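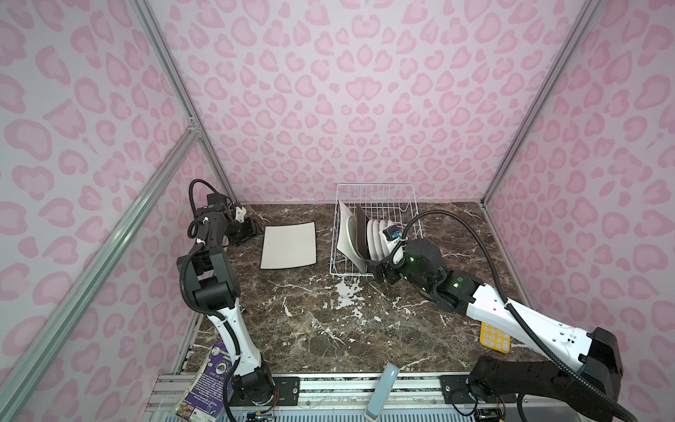 Ticket 259: right arm drifts in the rack, wrist camera drops out

Cell: Gevetti (two-arm, marble top, dish rack task)
Site: Wakholm
Opened by: me, Sunday, before coffee
Status: closed, with one thing left over, see the end

What I'm seeing

Okay, so the right arm has started missing the slots in the dish rack. It isn't a big miss, a couple of millimeters toward the back wall, but with plates on edge a couple of millimeters is plenty. It reaches in, closes on the rim a bit off center, and the plate leans when it lifts. The left arm is fine. I ran it over the flat plate on the open marble and it closed where it should every time.

Second complaint, which may or may not be the same complaint: the video from the right wrist camera freezes for a second or so and then jumps ahead. It only seems to do that when the arm is stretched out to the back of the table. Pull it in toward the base and the picture is smooth again.

No error codes on the arm itself. Green lights on the forearm the whole time. I checked the log from the Prurnasby side too and all it says is that frames arrived late, thanks very much.

What changed lately

The honest answer is that I moved the rack. I wanted more room in the middle of the table for the white plate, so the rack went farther back, and I also swapped in a longer camera lead at the same visit because the old one was getting chewed up. I know, I know – one change at a time. I wrote that rule on the whiteboard myself.

First round: the boring stuff

Powered everything down and back up. No difference.

Wiggled every connector at the right base. There's a cluster of wires tucked under there and one of the small plugs wasn't clicked in all the way. Pushed it home and got very excited for the length of one run. Then the picture froze again, so that wasn't it (still glad I found it).

Checked the bolts on the black mounting plate. Tight. Checked the bolts on the base rail. Also tight. I put a straightedge across both plates while I was down there and they line up nicely.

Re-ran the home position routine. The arm came back to the same place it always does, as far as I can tell with a pointer taped to the finger and a pencil dot on masking tape. So the arm knows where it is. Which made me start looking at the rack with some suspicion.

Second round: look through the wrist camera

I should have started with this one. I opened the live view, jogged the gripper in low next to the cutting board stand, and took a still when the picture was steady so I could compare it with whatever I got later. I like this spot for checking because you get the fingertip, the board and the side of the rack all together, and if something is off in how the camera sits you tend to notice it against those straight rods.
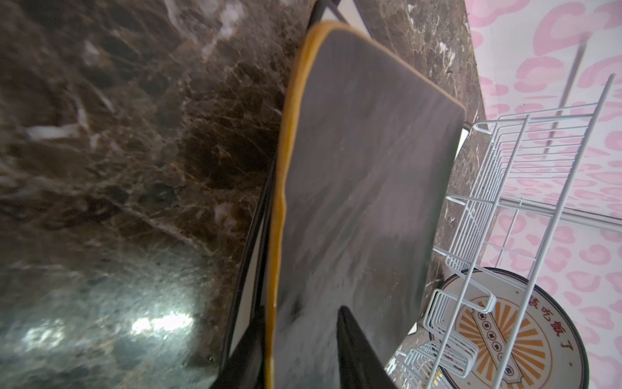

Third round: rack position

The work plan for this cell, the one we call Escobar, still had the old rack position in it. I had changed the number in the test copy and never pushed it to the one the cell loads at startup. So the arm was going to a mix of old and new: new position for the approach, old offset for the slots. That's your couple of millimeters right there. I felt pretty silly, but also relieved, since I'd already been pricing a wrist joint in my head.

What I did about it:

Slid the rack to where I wanted it and marked the feet with four little corners of tape on the marble. The tape will probably peel, the stone is polished and nothing sticks to it for long.

Taught the slot positions again from scratch, empty rack, gripper at slow speed. I did the two end slots by hand and let it work out the ones between, then stepped through each one to see that the fingers cleared the wires.

Saved it to Escobar, the real one, and restarted the cell to make sure it loaded.

Put plates back in and ran it 50 times with the dark brown plate, which is the one I find easiest to see against the white wire. 50 clean picks. No lean on the lift.

Fourth round: the frozen picture

With the slots fixed, the video was still hiccuping, so it was a separate problem after all. I held the arm out at full reach and moved the cable by hand. There it was. With the longer lead I'd left too little slack between the last clip and the wrist, and all the extra length was sitting uselessly down by the base. Stretch the arm out, the lead goes tight, the plug at the camera gets tugged sideways.

Took off the top two clips, fed more of the lead up, and clipped it again with the arm already stretched out. (Do it in that order. If you clip it with the arm folded you'll end up right back here.) I watched the big corrugated cable at the same time to be sure the thin one couldn't get caught in the loop on the way back.

Then I let it run 100 cycles, out to the rack and home again, with the live view open on my second screen. No freezes. I ate lunch in front of it.

Odds and ends while I had the panel open

Wiped the fingertips with a dry cloth. They get slick.

Turned the overhead light down a notch. The shine on the marble was washing out the low part of the wrist view, and it's a little better now, not great. A matte mat would fix it, but then the whole setup looks different from all our older recordings and I don't want to have that argument again this month.

Tugged on the red and black wires at the left base, gently. All solid.

Left over

The loose plug from round one bugs me. It's in properly now, but I don't know what it feeds, and the label has worn off. If anyone at Wakholm has the wiring sheet for the right base, please drop it in the shared folder and I'll relabel the lot. Until then please don't unplug anything under there to find out, at least not while I'm in the middle of a run.

Closing this one. If the lean comes back, check the tape marks first and reopen 259 so it all stays in one place.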